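Progress report to the Wustetti Fund
Household Textiles and Storage Project, Chege site
Prepared by Ainhoa Villanueva, project lead, Undex
December 2025

1. Scope of the period

The work covered by this report is the bedroom part of the programme: sorting, folding and putting away clothes and bedding in lived-in rooms. Kitchens and hallways were closed out in the April report and are mentioned only where costs carry over.

The target was 276 completed clothing sessions. The target has been met. A session is one person dealing with one batch of clothes on one bed, from the first garment picked up to the last one put away. Sessions abandoned before that point are logged separately and are not charged to the grant.

2. Working surface

The bed remains the standard folding surface. Tables were tried in the first weeks and dropped at the Chege site, as few of the bedrooms have space for one. Bed covers are left as the household has them. Plain sheets were considered and rejected on the ground that they would make each room less like itself, and the finding on cover pattern (section 4) would have been lost.
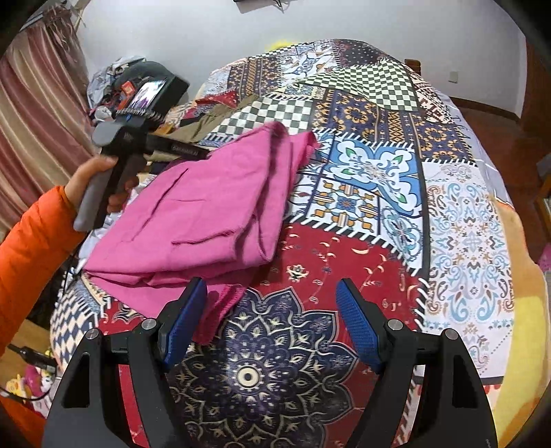
Garments are dealt with singly. The fixed order is: lay out, flatten, bring the two sides together, fold to the waistband or collar, set aside. Participants may leave out the flattening step if they do so for the whole batch. Batches are limited to 13 garments. Larger batches were found to slide into one another on a soft mattress and had to be sorted a second time.

3. Garment types

Shirts and towels give little trouble and the method for them is settled. Shorts remain the slowest small item. The legs are short and wide, the crotch seam twists when the garment is lifted by the middle, and the waistband does not lie flat if there are belt loops. Two changes were made to the written method:

Shorts are to be spread with the waistband away from the person before any fold is made.
If the crotch seam has twisted, the garment is put down and spread again. It is not corrected in the air.

The revised sheet has been in use for five weeks. Average time per pair has dropped slightly, and the number of pairs refolded has dropped by more. Full timings are in the Flidano workbook, tab 3.

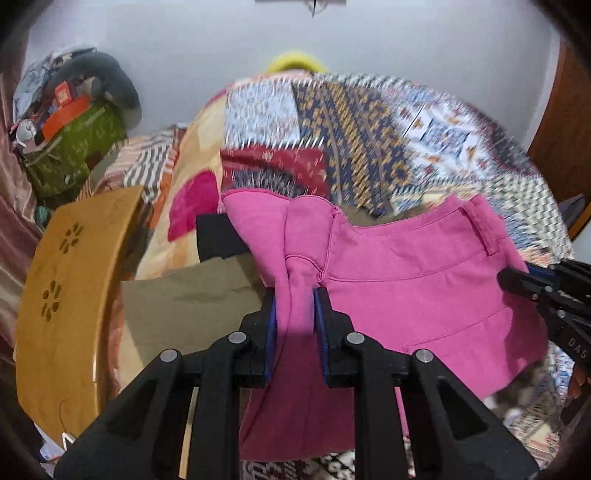 Trousers will be moved to the same sheet next period. Padded and quilted clothing stays outside the scope, as agreed.

4. Findings to date

Cover pattern. On busy patchwork covers, participants reported more difficulty in finding the edge of a printed garment. No such difficulty was reported for garments in one strong colour. The effect is small and rests on participants' own reports - it should not be quoted outside this document yet.

Side piles. Most households keep a standing pile of cloth, bags or cushions at one end of the bed. The original plan asked for these to be cleared first. That instruction has been withdrawn. Clearing took longer than the folding in several rooms, and the pile was put back afterwards in nearly every case.

Stools. A low stool next to the bed is a workable place for finished items if the top is level. Stools with a curved top are recorded but not used for stacking.

5. Budget

Spending in the period was 3422 against the clothing line, all of it on participant payments and travel. There is a small underspend on printing, caused by the late revision of the shorts sheet. We ask for permission to carry this forward to the trousers sheet. No change to the total is requested.

6. Open points

The storage half of the method (drawers, shelves, hanging rails) has been drafted but not tested. Undex needs the fund's decision on whether shared wardrobes count as one storage place or two, as the payment scale depends on it.

The translated consent form is with the Chege office for checking. Sessions in new households will start when it is returned.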